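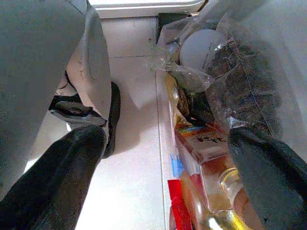

Lesezeit: 2 Minuten

Seit ich hier über Haushaltsroboter schreibe, bekomme ich eine Frage immer wieder, zuletzt von meiner lieben Kollegin Sabina Sarkar: Kann so ein Ding denn nun Lebensmittel wegräumen oder nicht? Also habe ich mir für den April das Paket »Küche« von Kendden kommen lassen, einen Roboter mit weißem Arm und Greifer, den man für 445 Euro im Monat mieten kann (Einrichtung inklusive, Anfahrt leider nicht!).

Die Einrichtung hat Asanka Kanagaratnam übernommen, sehr geduldig und mit einer Engelsruhe bei all meinen Zwischenfragen. Die schwarzen Gummiauflagen an den Fingern gefallen mir gut – knisternde Tüten sind ja eine Welt für sich, und bei meinem früheren Testgerät, dem Wutora, waren die Finger blank und rutschig. 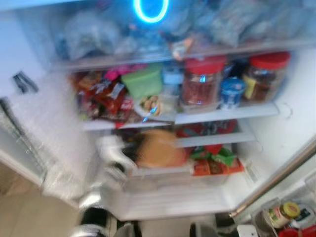 Wer einen vollen Kühlschrank hat, sollte allerdings Zeit mitbringen. Für einen normalen Wocheneinkauf habe ich etwa 20 Minuten gebraucht, und da ist das gute Zureden schon mitgerechnet. Schraubgläser mit Deckel sind mir dabei die liebsten geworden, weiche Beutel bleiben die Sorgenkinder, und bei Tomaten stelle ich die Griffkraft lieber gleich auf die kleinste Stufe. Die Anleitung erklärt das auf Seite 186, also reichlich weit hinten, aber dafür wirklich verständlich.

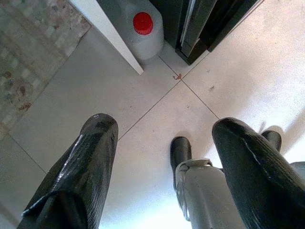 Beim Platzbedarf bin ich zwiegespalten. Man möchte vor dem Kühlschrank freie Bahn haben, und Teppiche räumt man besser beiseite. Der Kundendienst war eine Freude: Heloísa Holanda hat mich zurückgerufen, obwohl ich nur eine ganz kleine Frage zur Kabelführung hatte, und wir haben uns dann noch herrlich verplaudert.

Würde ich ihn behalten? Für 200 Euro im Monat sofort, für den jetzigen Preis muss ich noch eine Weile überlegen – ans Herz gewachsen ist er mir trotzdem.

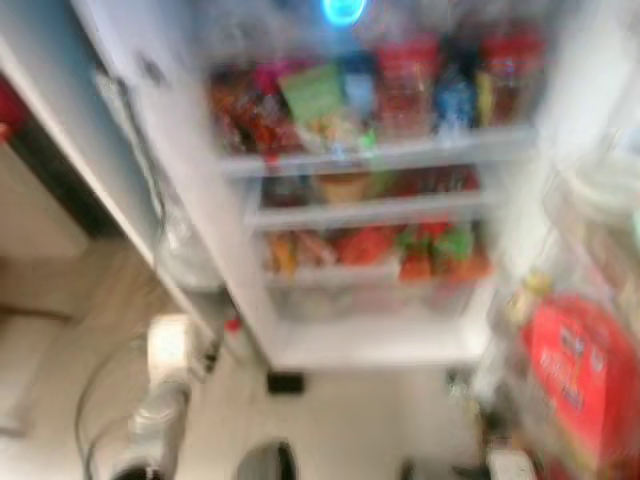
Der Arm von Kendden am offenen Kühlschrank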